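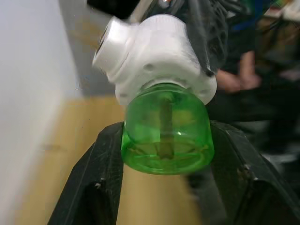

White printed part on the green piece, Imemthorpe workshop, 1/6/20

I finally got over to Imemthorpe to see the shared workshop (12 steps up, my knees noticed!) and the two-arm build they call Jekero. I figured I'd stay an hour, ha.
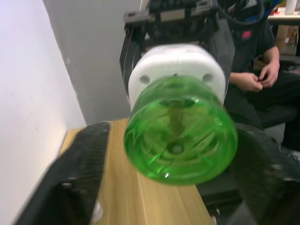 Serena Amato reckons the grippers are the easy bit and the cables will eat your whole July.

I believe it! My own build at home is mostly cable ties by now, and I came away wanting a second arm

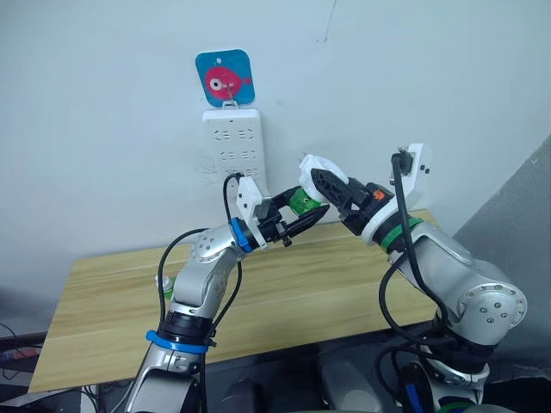 and a decent bench to bolt it to. I'm going back with 5 questions and some cookies.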